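Section 4: Preparing and Writing on the Board

This section applies to the Greltar tabletop writing board and to the Nendo markers supplied with it. Users should read the cautions in Section 2 before removing the cap from a marker.
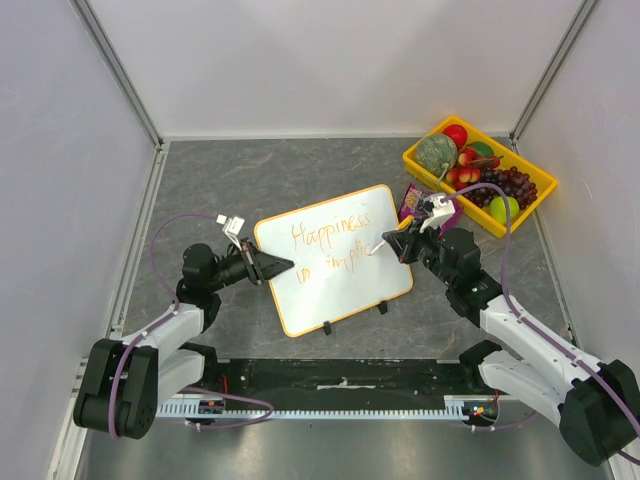
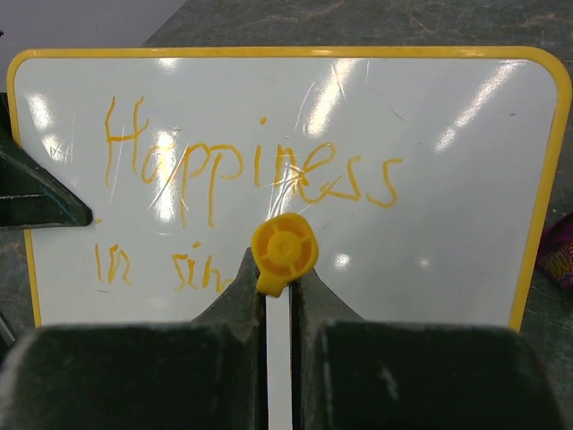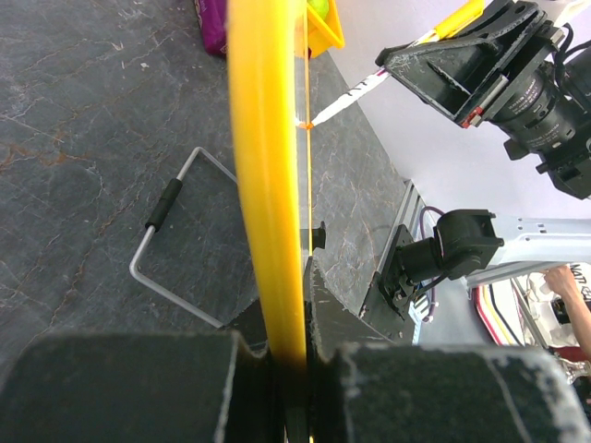
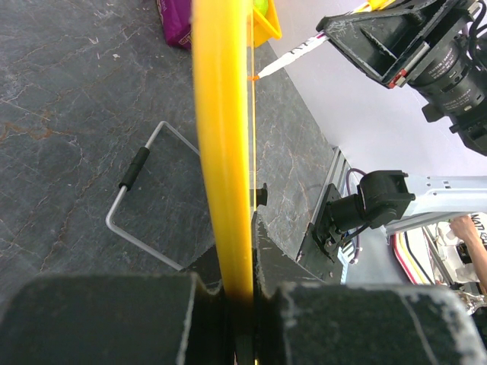 Figures 1 and 2: board with "Happiness" on the first line. Figure 4: marker with orange tip.

4.1 Positioning the board

1. Select a firm, level table. Allow at least 390 mm of clear depth in front of the board.
2. Set the board down with its feet along the lower edge.
3. Press lightly on each corner of the frame. If the board rocks, reposition the feet.
4. Check the surface for glare from ceiling lights. Turn the board slightly until the writing area can be read from the user's place.

Caution: Do not lift the board by its writing surface. Hold it by the frame.

4.2 Writing a message

1. Decide on the wording and the number of lines. A message of three or four short words is best divided over two lines.
2. Remove the cap and place it where it will not roll under the board.
3. Begin the first line near the top left corner. Letters with long tails, such as "p" and "y", require extra space beneath them.
4. Hold the board steady by its frame and write with light, even pressure.
5. Leave a gap before starting the second line.
6. Replace the cap until it clicks.

Note: Light marker colours may be difficult to read under strong lighting. Where the message is to be read from a distance, use a dark colour from the Clurkik refill set.

Caution: Keep food and its packaging away from an uncapped marker.

4.3 Erasing and care

1. Wipe with a dry, soft cloth, working from top to bottom.
2. Remove any remaining smudges with a damp cloth and dry the surface at once.
3. Do not use scouring pads or wire wool. Fine scratches hold ink and cannot be polished out.

The writing surface is rated for 3000 erasures. Replacement surfaces may be ordered from Benkirane under part number 11. For storage, refer to Section 5.

Revised 2018-07-24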